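### 4.2 Changes to operator work at the Kasgate site

Before July, operators at Kasgate sorted sample blocks by hand. The Banent cell now handles the sorting with two arms over a shared table, and the operator assigned to it loads parts and clears faults. Colored cubes are used for setup checks. Figure 3 gives two views of the cell: (a) both arms at the cubes, one gripper holding the red cube; (b) an orange cube beyond the open fingers of a gripper.
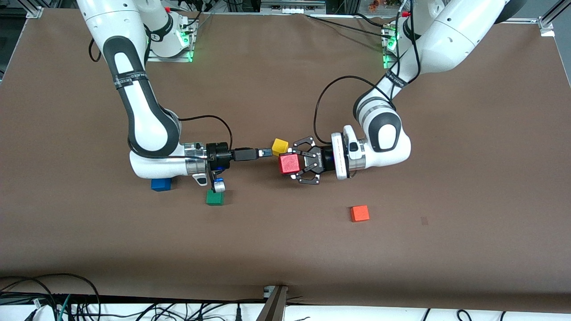 We logged 3,252 transfers, of which 1,089 needed an operator to step in. Most of these calls were short, but they broke up other tasks. Morais, the shift lead, moved inspection to a bench beside the cell to cut walking time. Operators reported less lifting and more waiting. 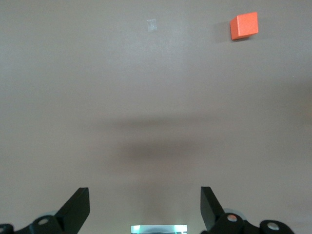 ### 4.3 Training and staffing

Each operator completed 100 supervised transfers before working alone.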